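The Uken train was late. 62 minutes, then the board just went blank. Spyros Mladenović sat on his suitcase and read his sister's letter again. Come before June. The roof is bad, the pears are fine, Mother asks for you and then forgets she asked.

He had 3,000 in his coat, all of it owed to Soltani. Soltani could wait. Or not wait.
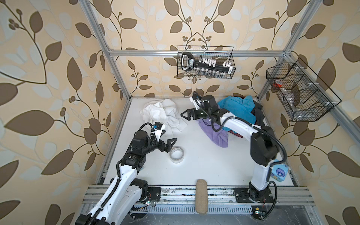

A woman with a birdcage sat down next to him. No bird.

"Clernesov?" she said.

"If it comes."

"It comes. I took it in the war, it came then." She gave him half a roll. Caraway, stale. He ate it too fast and she gave him teh other half.

Rain on the glass. Somebody's kid crying, then not. He thought of the front room at home, the paper his father hung one winter, swearing the whole time.
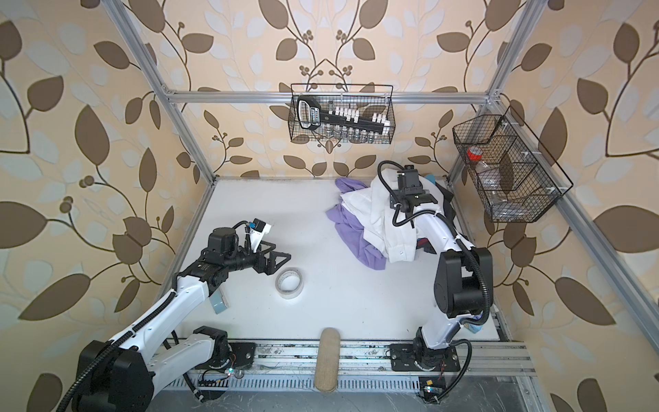

Brown leaves, pale leaves, and berries on the stems.

At ten past four the lights came around the bend. He stood up, sat down, stood up again. The woman already had his suitcase by the handel.

"Well," she said. "Carry my cage."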